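泄露监测服务试用记录:Tolon 那份报告到底说明了什么

2018年8月
阅读时间:8分钟

先记结论的状态:没有结论。Tolon 的试用还没到期,对方已经在催签约,理由是“贵单位风险评级为高”。评级怎么来的,材料里找不到。问过一次,回信里贴了一张仪表盘的说明,红色代表高,黄色代表中。这个我看得懂。

背景给没参加上次讨论的同事补一下。Dundora 那边的老会员库要并进来,并库之前想知道里面有多少账号的口令早就在外面流传。有人提议买一个现成的监测服务,把邮箱地址交过去,对方拿去和自己收集的泄露数据比对,命中了就告警。宣传页上叫“暗网全天候扫描”。我对这个词一直没好感。能扫到的多半是论坛上转过好几手的旧包,真正新鲜、还值钱的数据,卖的人不会放在谁都能爬到的地方。

交过去的是 1830 个地址,从老会员库里抽的,只有地址,没有姓名、手机号和口令散列。对方一开始要求带上手机号,说“匹配更准”。没给。为了查泄露先把手机号整批发给第三方,这笔账我算不过来。合同草案里关于数据留存只有一句“按行业惯例处理”,已经标红退回去了。

另外混进去 100 个诱饵地址,域名是我们自己的,建好之后没在任何地方注册过,也没收发过信。这批如果有命中,说明比对逻辑有问题,或者命中是按域名算的。

返回的报告里命中 195 个。数字本身不算离谱,老用户、老邮箱,进过几个有名的泄露包很正常。问题在后面。

第一,报告不给出处。每条命中只写“来源:第三方泄露集合”,年份一栏大半空着。没有出处就没法判断是哪家网站丢的,也没法判断口令是不是早换过了。对用户发通知的话要写什么?“您的信息可能在某处以某种方式泄露”,这种信我自己收到会当成钓鱼邮件删掉。

第二,“命中”的含义没有统一。翻细目才发现,里面既有邮箱加明文口令的,也有只有邮箱、别的什么都没有的。后一种常常就是垃圾邮件发送名单。被列进一份营销名单和口令泄露是两码事,报告里用的是同一个红色图标。

第三,去重做得很马虎。同一个地址大小写不同算两条,带加号后缀的又另算。我手工并了一遍,并完的数先不写,规则还没和大家对过,写出来容易被拿去引用。

诱饵地址里有 2 个命中。这一条我反复看了。可能性有几种:

一是对方按域名加常见前缀生成过字典,把猜出来的地址也放进了库里。这两个诱饵的前缀确实取得偷懒,像是任何公司都会有的那种公用信箱名。
二是泄露包本身就是掺水的。卖数据的人为了凑条数,会拿脚本批量造地址,这个早有耳闻,但手里没有证据。
三是我们自己漏了,诱饵建好以后从哪里流出去过。邮件网关的日志查过,没有痕迹;目录服务那边还没查完。

我偏向第一种或者第二种,不过第三种没排除之前不要对外讲,免得被反问一句就答不上来。

顺带一提 Tinano。那是另一条路子:口令散列只取前面一小段发出去,服务端把这一段开头的全部候选送回来,最后的比对在本地做。原理上比整批上交地址干净得多,服务端不知道你查的到底是哪一个。缺点是只能在用户登录或改口令的时候查,存量账号一动不动就查不到。还有,他们的文档写“零知识”,这个说法太满了,查询时间和来源 IP 照样留在人家那里。我在文档旁边打了个问号。

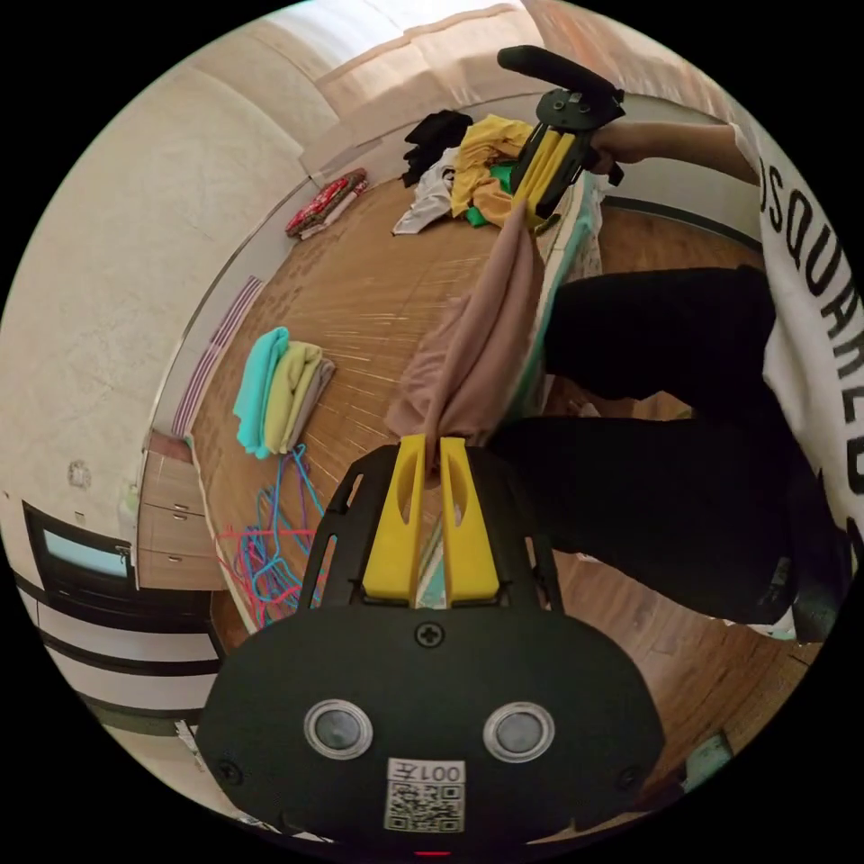
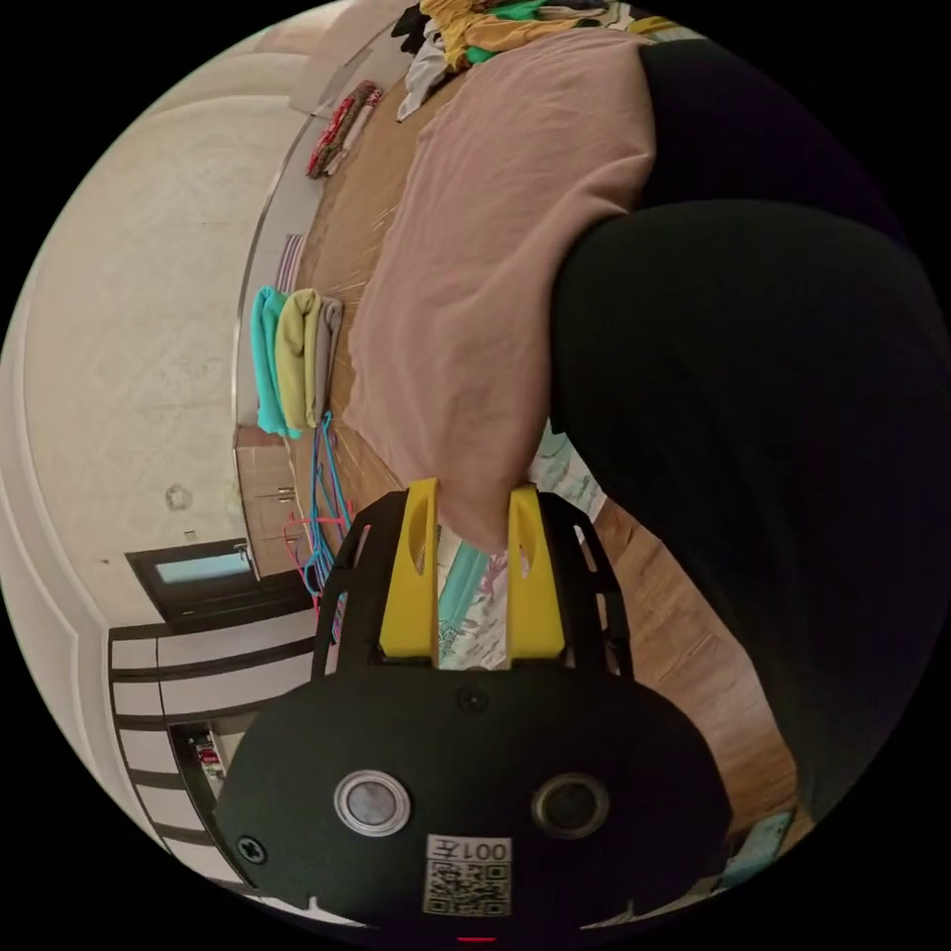
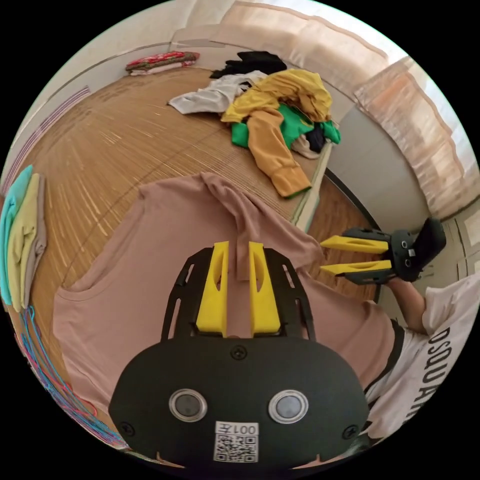

页边有人用铅笔回了一段,说这样挑下去哪家都买不成,泄露监测本来就是个粗筛子,命中了就强制改口令,管它出处是哪儿,宁可多改几个也别漏。还说诱饵那两条按误报处理就行,没必要耗一个星期。

这个意见我记下了,有一半同意。强制改口令便宜,确实可以先做。不同意的是“宁可多改”。以前在 Dundora 做过一次全员强制更换,客服电话被打爆还在其次,麻烦的是后来抽查,很多人的新口令就是旧口令末尾加个数字。撞库的脚本早就会试这种变体。改了一轮,纸面上好看,攻击者多跑几秒钟。更糟的是那几天正好有人仿冒我们的通知邮件,用户分不出真假,因为真邮件里也带着一个“点此立即重置”的按钮。这次无论如何通知里不要放链接,让用户自己打开网站去改。

至于误报,我要较真的原因在于告警会影响人。命中的账号如果被自动打上“高风险”标签,后面的找回流程、客服核验都会变严,用户并不知道为什么。拿一个说不清出处的列表去决定谁能顺利找回账号,我不放心。

再说 Noguchi 的提案。他们提供的是“身份保护套餐”,给终端用户用的,按月收费,包含信用变动提醒和一份赔付保障。销售希望我们在通知邮件里附上推荐位。看了赔付条款,除外情形比保障范围长得多,“因用户自身疏忽导致”就排除在外,而疏忽的定义里包括在多个网站使用同一口令。那还剩下什么人能赔?会中招的恰恰主要是这一类。我的意见是不放推荐位。自己库里出了事,顺手给用户推销一个收费产品,面子上也过不去。

短信验证码的事本来不在这次范围,但讨论里总绕回来,也写两句。有人认为只要开了短信二次验证,口令泄不泄露就无所谓了。我不这么看。补卡冒领、转发验证码的木马、假客服在电话里直接问你要,都绕得过去。它对批量撞库有效,对盯着某个人来的攻击效果有限。能开当然开,别把它当成不处理泄露口令的理由。验证器应用好一些,可老会员的年龄分布摆在那里,推广率我不敢乐观。

试用期内还想做的:

- 把命中里带明文口令的部分单独拉出来,用我们自己的散列流程在隔离环境里验一遍,看有多少和现用口令一致。只输出一致与否,不落盘。这个数才是真正要紧的,Tolon 的报告里恰好没有。
- 再做一批诱饵,前缀改成随机串。如果这批也有命中,就基本可以回头怀疑我们自己的目录服务。
- 故意把其中一小部分诱饵注册到几个口碑很差的抽奖网站,看监测服务多久能发现。对方宣传“实时”,我想看看这个实时是按小时还是按季度。
- 问清楚删除流程。试用结束后我们交过去的地址怎么删,谁出证明。前一封邮件里问过,对方回了另外一个问题。

第一项要先走审批,隔离环境的申请单已经填好,压在那里。明文口令哪怕是外面流传的,进了我们的机器就是我们的责任,这一点有同事觉得小题大做,我坚持。下载下来的报告目前放在加密卷里,口令不在这本本子上,别翻了。

还有件小事:报告 PDF 的密码是通过同一个邮箱、紧跟着的下一封邮件发过来的。一家做安全的公司。已经回信要求换成别的渠道,对方说“客户一般不介意”。

并库的日子现在定在十月。如果到那时第一项还没有结果,我倾向于不等监测服务,先在登录环节接上 Tinano 那种本地比对,谁登录就查谁,长期不登录的账号直接冻结口令,下次来走找回。这个办法不依赖任何人的“暗网”,坏处是找回流程会挨一波压力,得提前和客服那边通气。冻结的界限定多长还有争议,我写的是一年没登录,有人想放到两年以上,下次再吵。

待补:目录服务日志的查询结果;去重规则的书面版本;Tolon 关于评级算法的答复(如果有的话)。

近期记录
密保问题应不应该整个取消
老会员库字段清查:哪些根本不该收
仿冒通知邮件样本整理
找回流程里的人工核验漏洞
碎纸机和旧硬盘的处理登记

联系我们 | 版权所有,内部资料请勿转载 | 返回顶部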